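Two fingers or three?

At a parts distributor in Jemumport, a pair of engineers spent April finding out which hand to put on the end of an arm

By ten past seven in the morning Stuart Parsons has already dropped a tin of chain lubricant twice. He writes both drops down. The sheet in front of him has a column for the gripper, a column for the item and a column headed "what went wrong", and the last of these is the only one he says he reads again in the evening.

Parsons runs the automation trials at Sombatkul, a distributor of car care and workshop goods. The firm ships bottles, sprays, tins, boxed bulbs and bags of fixings to garages along the coast. Most of it is still picked by people walking between racks with a trolley. The company wants an arm to take over some of the night picking, and before it buys one it wants to know what should be bolted to the end of it.

"The arm is the easy part," he says. "Any of the arms we looked at can reach the shelf. What we didn't know was whether the thing on the end would cope with our stock."

There were 4 contenders. One was a plain two-finger parallel gripper of the sort used in machine shops. One was a suction cup. One was a soft gripper with rubbery fingers that fill with air. The last was a jointed hand from Uteck, with several fingers that bend at the knuckle, and it cost more than the other three added together.

Ryan Greenwood, who wrote the control software, set up the test. He picked 60 items from the catalogue, choosing awkward ones on purpose, and each gripper had to lift every item from a table, carry it across to a tote and let go without knocking anything over. Runs were repeated at different lighting levels and with the items turned to different angles. By the end of the month they had logged about 3,000 picks.

The suction cup was the quickest by a long way on flat cartons. It was poor on anything ribbed, and hopeless on bags. Bottles were a mixed story. A big flat-sided one came up at once, but on a narrow round one the cup would seal on one side only and the bottle swung.

The parallel gripper did better than either man expected. It is a simple device with one motor, and it closed on most bottles without fuss as long as it came in square. When it came in at an angle it tended to push the bottle away. Greenwood spent a week on the approach path and got most of those failures out.

The soft gripper was gentle, and slow. It left no marks on anything, which pleased the returns department, but it sagged with the heavier tins. One finger split at pick 727 and the spare took two days to come from Plimel, the supplier.

That left the jointed hand. Greenwood had been against it from the start. More joints meant more cables and more to calibrate, and in the first few days it showed. The fingers closed in the wrong order and a bottle would roll out between them. He rewrote the grasp routine so that the fingers stay well open until the palm is close, then come in together at low force.

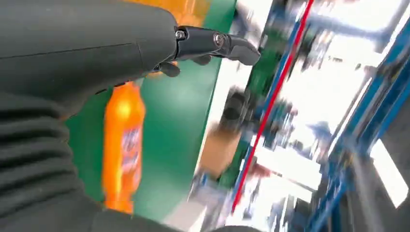

The wrist camera was the other half of the argument. Mounted that close in, it gives a good view of the fingers and whatever is under them, and it stays useful when the arm itself blocks the fixed camera overhead. The trouble is speed. When the wrist swings, the background smears, and the software can't be trusted to find the next item until the arm has settled. Greenwood ended up adding a short pause before each look. Parsons, who has to answer for the cycle time, would like it shorter.

They also had words about labels. Parsons wanted the camera to read them so that each pick could be checked on the way to the tote. From the wrist, with a curved bottle half turned away, the print was often too blurred to use. Checking has been moved to a scanner over the tote for now.

On the final tally the jointed hand dropped the fewest items and the suction cup finished the most picks per hour. The parallel gripper came second on both. Parsons has asked for a price on two arms, one with suction for the carton aisle and one with the parallel gripper for bottles and tins.

Greenwood, having changed his mind, has asked to keep the Uteck hand until the summer. He wants to try it on the bags of fixings, where everything else did badly. Parsons has agreed, provided the log sheets are kept up.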